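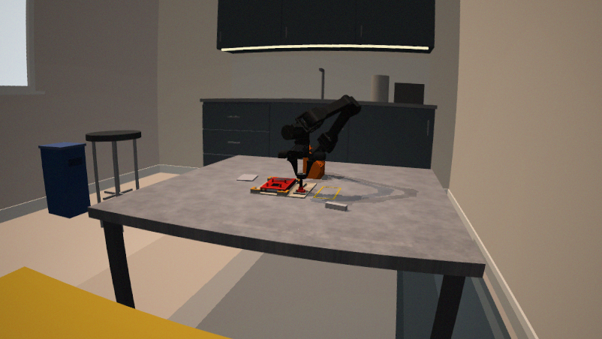 Normas internas para la preparación y el registro de tareas de ensamblaje en simulación
Informe de proyecto. Asignatura de Automatización, segundo cuatrimestre
Escuela Técnica de Postville

Resumen

El presente informe recoge las normas de trabajo elaboradas por el grupo para la celda simulada Uibo, destinada a tareas de ensamblaje con un brazo articulado y una pinza de dos dedos. Se describen los criterios de preparación de la escena, las condiciones de aceptación de una ejecución y el procedimiento de registro. Las normas se aplicaron a 264 ejecuciones, y los resultados se comparan con los obtenidos por el grupo del curso anterior, que trabajó sin un documento común.

1. Antecedentes

La celda Uibo se utiliza en la Escuela desde hace varios cursos. Los archivos heredados presentaban diferencias apreciables entre autores: posiciones iniciales sin anotar, piezas renombradas a mitad de una serie y ejecuciones dadas por válidas con criterios que no constaban por escrito. En la revisión inicial no fue posible reproducir varias de las series archivadas, y en dos de ellas tampoco pudo determinarse qué versión del modelo de la pinza se había empleado.

El departamento encargó al grupo la redacción de un reglamento breve, aplicable por estudiantes sin experiencia previa en el simulador. Se consultó como referencia general la norma ISO 10218, relativa a la seguridad de los robots industriales. Dado que el alcance de este trabajo es exclusivamente simulado, el reglamento no constituye una evaluación de riesgos y no puede emplearse como tal en el taller.

2. Preparación de la escena

2.1. Toda serie parte de una escena base bloqueada. El mobiliario de la sala, la iluminación y la mesa de trabajo no se modifican. Cuando el estudio requiera variar la iluminación, se creará una escena base distinta, con su propio código.

2.2. La base del robot permanece fija junto al borde posterior de la mesa. No se admite desplazarla para alcanzar una pieza. Si una posición queda fuera del alcance, la posición se descarta y se hace constar en el registro.

2.3. El útil rojo de alojamiento se coloca sobre el tablero de montaje y se alinea con los bordes de este. La zona de destino, delimitada en amarillo sobre la mesa, debe encontrarse vacía al comienzo de cada ejecución.

2.4. Las piezas que no intervienen en la tarea pueden permanecer sobre la mesa, siempre que figuren en la ficha. El grupo debatió la conveniencia de retirarlas y optó por conservarlas, por entender que una superficie siempre despejada conduce a estrategias de control poco robustas.

2.5. Los nombres de las piezas se escriben en minúsculas, sin tildes ni espacios, y no se reutilizan dentro de una misma serie.

3. Ejecución

3.1. El brazo inicia el movimiento desde la postura de reposo definida en la escena base. La aproximación a la pieza cilíndrica se realiza en vertical, con la pinza orientada hacia abajo, y a velocidad reducida en el tramo final.

3.2. Cada ejecución dispone de un máximo de alrededor de 2000 pasos de simulación; el valor exacto depende de la configuración y se anota en la ficha. Agotado el límite, la ejecución se cierra como no completada, aun cuando la pieza se encuentre próxima a su posición final.

3.3. Se considera contacto no previsto todo contacto del brazo o de la pinza con un elemento ajeno a la tarea, incluida la propia mesa. Un contacto de este tipo invalida la ejecución. No se permite ocultarlo mediante la desactivación de colisiones en el modelo.

3.4. Queda prohibido repetir una ejecución fallida con la misma semilla hasta obtener un resultado favorable. Las ejecuciones fallidas se conservan y se entregan junto con las demás.

4. Registro

La ficha se genera mediante Nanine, la plantilla de registro preparada por el grupo. Incluye el código de la escena base, la versión de los modelos, la semilla, la configuración de control, el resultado y un campo libre de observaciones. La ficha se cierra antes de iniciar la ejecución siguiente. Las correcciones posteriores se añaden como nota y no sustituyen al texto original.

La clasificación del resultado admite tres valores: completada, no completada e inválida. El primer borrador contemplaba un cuarto valor, «parcial», que se suprimió tras comprobar que cada integrante lo aplicaba de manera diferente.

5. Aplicación

Se estudiaron cuatro configuraciones de control, con 66 ejecuciones por configuración. Todas las fichas fueron revisadas por un integrante distinto del que había lanzado la serie. Las discrepancias se concentraron en el apartado 3.3, en concreto en los roces leves de los dedos de la pinza con las paredes del útil durante la inserción. El reglamento se modificó para precisar que el útil forma parte de la tarea y que dicho roce, por tanto, no invalida la ejecución.

Frente al curso anterior, la mejora más clara se observa en la trazabilidad. El grupo pudo reproducir las series elegidas por el profesorado a partir de la ficha, sin consultar a quien las había generado. No se aprecia, en cambio, un ahorro de tiempo: la preparación de cada serie resultó más lenta, sobre todo durante las primeras semanas.

6. Limitaciones y trabajo pendiente

El reglamento se ha probado con una única pinza y con piezas rígidas. La fricción asignada a las piezas procede de los valores por defecto del simulador y no se ha contrastado con mediciones. Se ha iniciado una conversación con el taller Prondgate para trasladar los apartados 2 y 4 a una celda física; los apartados relativos a la ejecución deberán redactarse de nuevo bajo la supervisión del responsable de seguridad de dicho taller. Queda asimismo pendiente la traducción de la plantilla Nanine al inglés, prevista para octubre.

Compartido 14 veces · 3 comentarios

Comentarios

Visitante: ¿La plantilla se puede descargar o solo está disponible en la red de la Escuela?

Grupo de proyecto: Por ahora solo en la red interna. Se solicitará permiso para publicarla.

Visitante: En nuestro grupo también quitamos el «parcial». Yo añadiría a la ficha la versión del simulador, además de la de los modelos.

Documentos relacionados

Guía de nomenclatura de piezas para la celda Uibo
Plantilla Nanine: instrucciones de uso
Acceso al taller Prondgate: requisitos para estudiantes
Calibración de pinzas de dos dedos, informe de prácticas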